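Sunday night laundry, robot edition

July 1, 2018

So the robotics club at Memstead has me for another term, and I'm stupidly pleased about it! We've got the room until October, which should be long enough to get both arms folding a T-shirt without me having to lie down afterwards.

A bit of background for anyone new to the blog. Our project this year is called Drorna (don't ask, it came out of a very long pizza night) and the idea is a two-arm setup that takes a heap of clothes, pulls one thing off it and folds it. Gramgate is running the student competition we've entered, and everybody gets the same mixed heap to sort. I've been labelling grasp attempts all week. We're up to 853 now, and 229 of those are me picking up two garments at once, or the robot doing it while I say rude words under my breath.

Dark clothes are my favourite headache. Black on black on grey and the software can't tell where one sleeve ends and the next thing begins, so we've been mixing the colours up a lot more in practice (my whole op shop haul has gone into it).
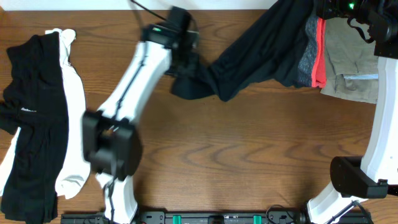 Nagano reckons we should forget folding altogether for now and just get really good at separating, as a clean single pick is worth more points than a wonky fold. I grumbled, then I went and reread the rules on the bus and yep, fair enough. So that's the plan for the next fortnight: pick, lift, shake, put down, and I'll redo the grasp labels for the dark stuff before Thursday.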